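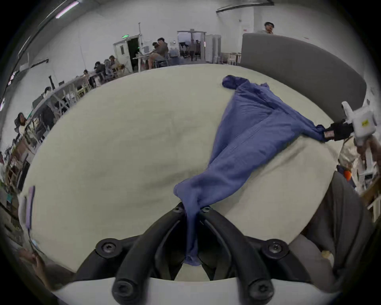 What do you get when you rent the Zuterard hand-held gripper kit? A matched pair of grippers, a carrying case, a charger, and one phone call with a real person who walks you through setup.

I've had the kit for 15 days now, and I promised several of you a proper write-up, so bear with me, this will take a few posts (I do go on, I know!).

First the feel of the things. The black curved fingers bend around cloth as they close, and they'll hold on to one thin twist of a garment while you pull the other end tight. I was braced for slipping and got very little of it.

Clothes are the hard part of this whole business, as anybody who has tried to teach a robot to fold will tell you. A blue garment bunched up in a knot is a far better test than a wooden block, so that's what we've mostly been doing.

Setup took me 30 minutes with Zsolt Bozsik on the line from Lindale, and he was so patient with me. Bless that man.

Grumbles? The handle gets tiring after a long stretch, and the manual skips over finger changes completely. Mitsuko Hayashi wrote up her own notes on that and says I can pass them along, so just ask.

Price is $78 a day, with shipping on top. I'm keeping ours through January, and if you're near Pusstead you're very welcome to come by and try it before you spend anything!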